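Haverford Cup and Tray Set

Four plastic cups and one serving tray from Vedley, for squash, water and juice at home or in a playroom. The cups come in blue, green, yellow and pink and are all the same size. The tray is cream with rounded corners and a raised lip, and has the word "Rabbit" and a line drawing of a rabbit printed on it.
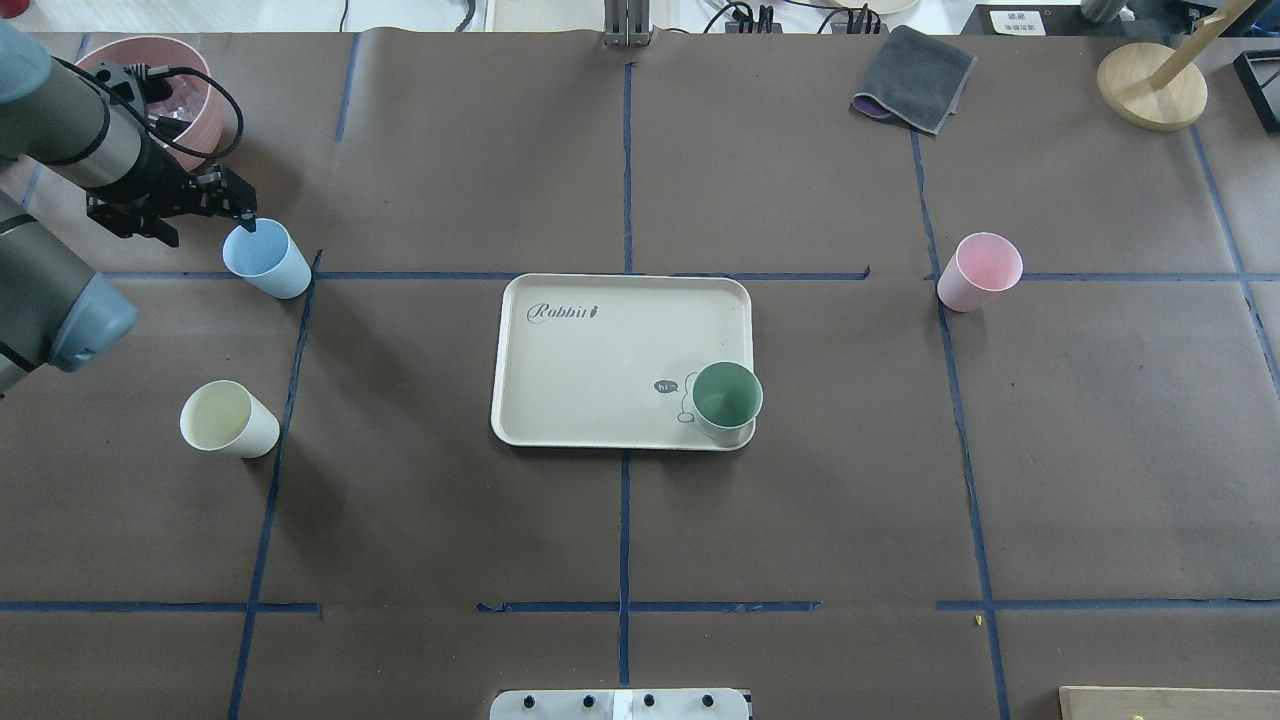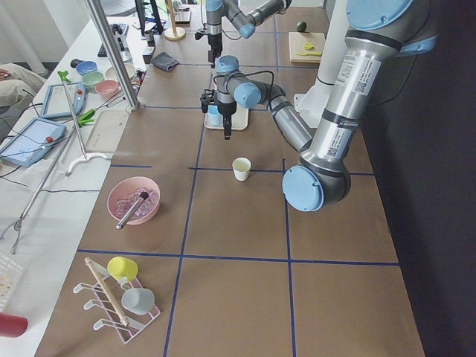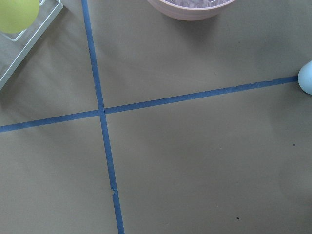
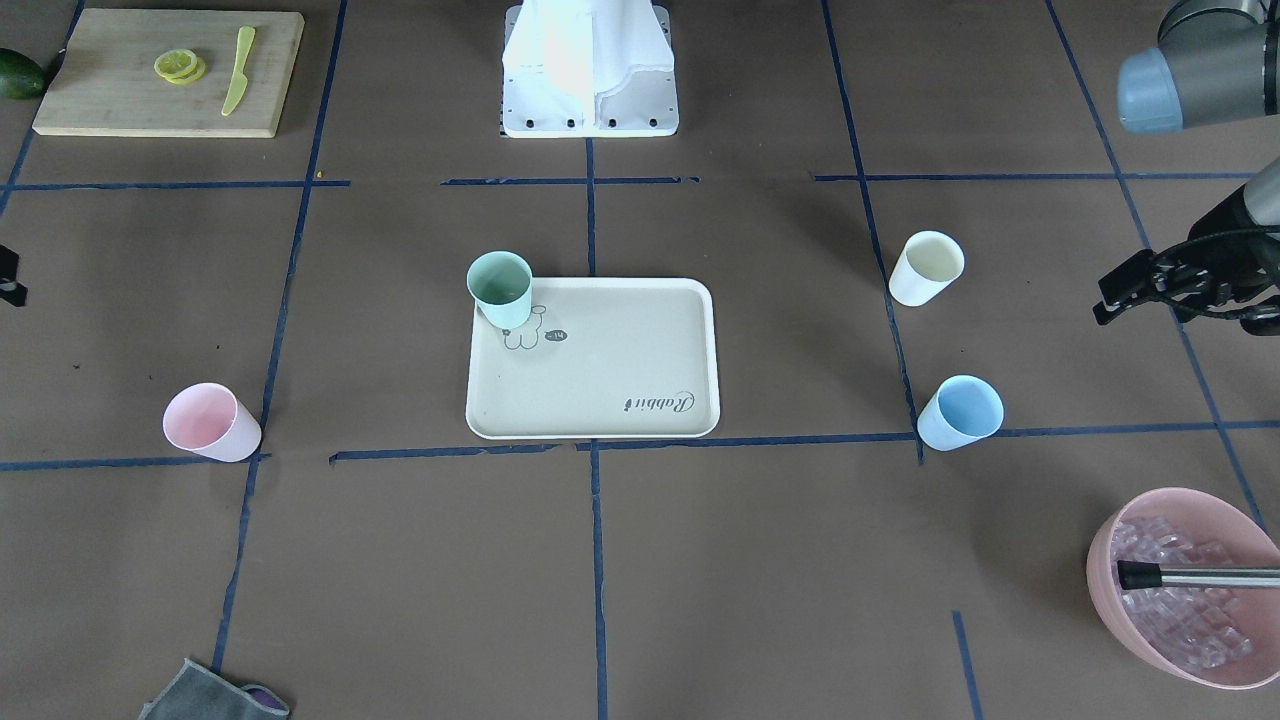

Dexter Szabo writes that his set has been used every day since July and the print on the tray has not faded, though he would have liked the option of a fifth cup for visitors.

Single cups can be ordered in any of the four colours. Please put the colour in the notes box at checkout, or we will send blue.

Details
Item code: 139
Cup height: 82 mm
Tray: cream only
Care: wash by hand in warm water with a soft cloth. Do not use scouring pads on the printed side of the tray.
Not for use in a microwave or oven.

Delivery
Orders placed before 2 pm leave our Trarnalby store the same working day. Sets are packed in plain card with the tray at the bottom. Nurseries and cafés wanting 99 sets or more should ask Hazel Brannigan for a trade price before ordering. Replacement trays are sold separately.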